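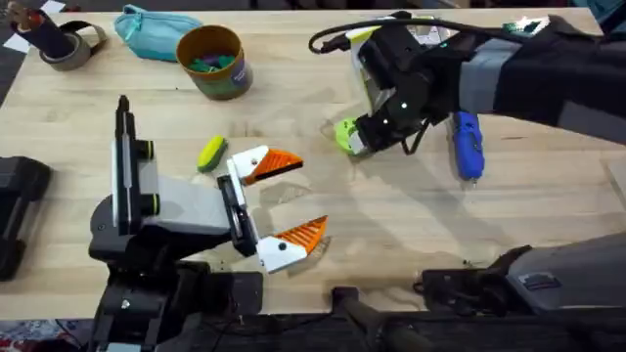 Page 2 of 32

Odds and ends on the craft table, and what on earth is the green ring?

Posted by Wanpen Hemmin

Hello all, long-time reader, hardly ever post. I've been trying to get our big pale wooden table back to being a table. It lives in the back room at Mahawong, everyone uses it, and everyone leaves things along the back edge as if somebody else is going to come and put them away. I've had a good go at it this month (January is my sorting-out month, always has been) and most of it is easy enough. The yellow and green sponge can go back to the sink, obviously!

Two things I'm stuck on. First, the wood. I can't decide whether I should be using the green side of the sponge on it at all. My sister says never, my neighbour does hers with it every week and it looks lovely. I don't know what finish it has, if any. It came second-hand and there's no label underneath, I've been under there with a torch.

Second, the ring. It's light green plastic, 3D-printed, flat, with a big round hole in the middle and a lot of smaller holes dotted about it. I don't want to bin it in case it's half of something. I rang Grellulwood where I get my shelf brackets and they had no idea from me waving my hands about down the phone, which is fair enough. 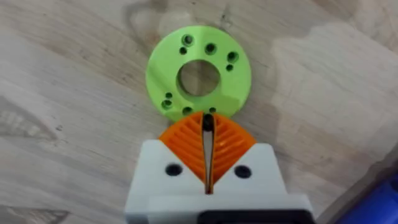

The green ring, lying flat on the table

Has anybody got one of these? And please tell me about the sponge before I ruin anything. Thank you!

3 replies, 355 views

Usa Tanasarn

Keep the ring! Put it in a tub, write "green ring" on the lid and leave it on the shelf until somebody shouts. I threw out a little white collar thing from our sewing corner once and spent weeks trying to get another (it belonged to the lamp, who knew).

My guess would be some sort of mounting plate, going by the holes. They're not all the same size and a few look to be sunk in a bit round the edge, as you'd do for a screw head. So it might bolt between two other parts, with something going through the big hole. I couldn't tell you what. My son prints bits like this and says that if you find whoever made it they can probably just run off another, so even if the worst happens it's hardly a tragedy. Try a few spare screws in the holes, very gently, and see if any of them sit nicely. That would at least give you a size to ask about.

Duangjai Thongdee

soft side only. green side scratches

Uthai Phetsri

I'd go along with Duangjai on the sponge but with a bit more to it. The green scouring side is abrasive and on bare or oiled wood it'll dull whatever you rub, usually in one patch right where you sit, so you see it every time the light comes in. If your neighbour's has a tough varnish on she may get away with it for years.

To find out what you've got, put a drop of water somewhere out of the way and leave it ten minutes. If it beads up there's a finish doing its job. If it sinks in and leaves a darker spot, it's bare or the oil has worn off, and you want a barely damp cloth along the grain and then a dry one straight after. I used Vutex oil on mine, two thin coats, and wiped off far more than I thought I should. Try it on the underside first, as it did turn mine a touch yellower and my wife has still not forgiven me.

If there are any stuck-on blobs, try the edge of an old plastic card before you reach for anything rough. Warm soapy water on a cloth, hold it there a minute, then push with the card.

No idea about the ring, sorry. I'd ask whoever had the table before you cleared it.

Wanpen Hemmin

Thank you all! Water test tonight after tea. The ring has gone in an ice cream tub with its name on and I've put a note up by the kettle. Will come back if anyone claims it.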